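### 4.2 Room conditions and the handling of small objects

Much of the earlier work on shared workrooms treats lighting as a settled matter. Enough tubes are fitted, a reading is taken at desk height, and the room is declared fit for use. We doubt that this tells us much. The Petholm guidance, which most of the offices in our Sastville survey claimed to follow, rests on people sitting still and reading from paper. A good share of what goes on in such rooms looks nothing like that. People stand, lean over one another, pass things across, and hold small items up to look at them.

The survey asked for complaints in free text and received 2534 usable replies. Barrientos, the larger of the 2 sites, supplied most of them. The replies are often quoted as proof that ceiling lighting causes poor work at close range. They prove no such thing. A person who is tired at the end of a long day will blame the light, the chair or the air, depending on which question comes first on the form. When we moved the lighting question to the last page in August, complaints about lighting fell and complaints about noise rose. Nothing in the rooms had been changed.

What we can say with more confidence concerns the rooms themselves. Fluorescent tubes spread over a wide ceiling throw light from several directions, and someone who leans in over an object puts an arm or shoulder in the way of part of it. Whether this matters depends on the object. Large items with plain sides can be found and turned by feel. A small item with a printed pattern has to be seen, and usually more than one side of it (Figure 2).

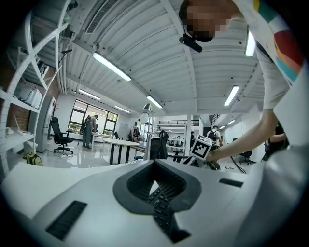

**Figure 2.** A small white cube with a black-and-white square marker pattern, held in one hand in a large room lit by fluorescent ceiling tubes.

The cube is a fair test of the claim because its pattern has strong contrast. Supporters of the Sornex scale would score a task like this as easy, on the grounds that black on white can be read in almost any office light. That may be right for reading. The scale was never meant to cover holding, and fingers cover part of whatever they hold. We found no study that separates the two, though several cite the scale as if it did.

A second weakness is the habit of rating rooms when they have been cleared for the purpose. The standard form allows 2000 lux as an upper limit and says nothing at all about where people stand. With another person close by, a worker may choose a different angle or reach from farther back, and a reading taken at a bare desk cannot pick this up. We therefore give the desk readings in the appendix but draw no ranking from them.

None of this shows that ceiling tubes are good lighting for close work. The case against them has been made with the wrong measure, and the case for them has hardly been made at all. The next section turns to the air vents, where the survey replies are fewer and the measurements somewhat better.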